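Come eat with me (and then write about it)

Hi, it's Peiyu Tan! Some news first: my little dinner blog is now too much for one stomach. I've got 16 restaurants on my list before December and I need 3 people to share the table, pass plates around and write down what they thought.

First stop is Sudia, the noodle place on Bonberg Street that finally started taking reservations again. After that comes Mao, which has a tasting menu I've been dreaming about since spring (the duck! the pickled plums!), and then Flito for pizza and whatever odd thing they're doing with gelato that week. I'm a sucker for odd gelato.
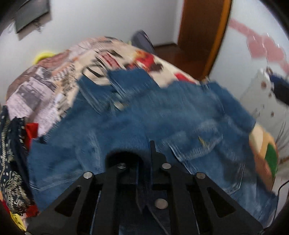
Dress code: denim is always fine.

You don't need to be a food writer. I wasn't one when I started, I just complained about soup a lot. What I'd love is somebody who eats nearly everything, gets there on time and can send me 200 to 460 words within a couple of days of the meal, while the taste is still fresh in your head. If you're vegetarian, please apply too! I never order enough vegetables and readers keep telling me so.

Your dinner is on the blog, tip included. Drinks are on you, sorry, I learned that one the hard way. There's no fee for the write-ups, but your name goes on every one of them and I won't change your opinion, even if you hate my favorite dumplings.

To apply, use the contact form and tell me about the best thing you ate this year and the worst. Please mention allergies and which evenings you can do. I'm reading everything that comes in by 10/18/20 and I'll write back to everyone, promise.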